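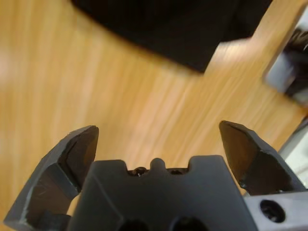

Gripper with both fingers open, over a wooden tabletop.

Type Design and Lettering, Handout 4
Reviving a typeface from printed sources

Reading for this session: the Krawczyk specimen booklet (scans in the course folder) and Jolanta Sikora's short article on the Sadero italics. Bring a loupe if you have one. The studio has a few to lend.

1. What counts as a revival

A revival is a new typeface drawn from an old one. The source can be metal type, drawings, punches or printed pages. In this course we work from printed pages, as these are the easiest to get hold of and the hardest to read correctly.

Three words get mixed up, so we will keep to these meanings:

Facsimile - a copy of the printed shapes, with ink spread and worn edges left in.
Revival - a redrawing that tries to recover the intended letter behind the print.
Interpretation - a new design that borrows proportions or details but makes its own decisions elsewhere.

Your term project is a revival. Say so on your cover sheet, and if you drift toward interpretation at any point, write down where.

2. Ink spread

Letterpress ink squeezes out past the edge of the metal. At small sizes this makes a large difference. Thin strokes gain proportionally more than thick ones, so a printed 8 point letter looks lower in contrast than the type it came from. Inside corners fill in. Serif tips go round.

Scan at 2400 ppi if the scanner allows it. Pick at least five printings of the same letter, lay them over each other, and draw to the middle of the overlap. Do not autotrace. An autotraced outline puts points wherever the paper was rough, and you will spend longer cleaning it than you would have spent drawing.

3. Case study: Noretside

Noretside is Witold Szczepańska's revival of a book face used by the Zinham press. The source was a single volume of 194 pages. The first release had 100 glyphs, roman only. The current one has 2777 across the whole family, and most of the additions are accented letters, small caps and alternate figures.

Points to look at in class:

The lowercase g has a small lower bowl in the source. Szczepańska widened it after text proofs showed a dark spot in every line.
The source has no capital W. His is built from two overlapping V shapes, with the middle serif removed.
The spacing was not copied. Metal type of this kind is set loose, and the same distances on screen look wrong at text sizes.
The ogonek on ą and ę is drawn as part of the letter. Compare the early release, where it is a separate component and sits too far left on the e.

Kazimiera Nowicki's review in the folder argues that the bold has no historical basis. She is right that the press never used one. Read it and decide what you think a modern family owes its source.

4. Spacing exercise

Draw n, o, H and O first and space those before anything else. Set nnonn, nnoonn, HHOHH and HHOOHH at 14 point, print them, and look at the sheet upside down. Adjust the sidebearings, then print again. Kerning waits until February.

5. To hand in

One sheet with your source letters enlarged
One sheet with your outlines, points visible
A printed paragraph at text size
Half a page of notes on the decisions you made

Questions about scanning go to Dariusz Domański. The print room closes at 6 p.m.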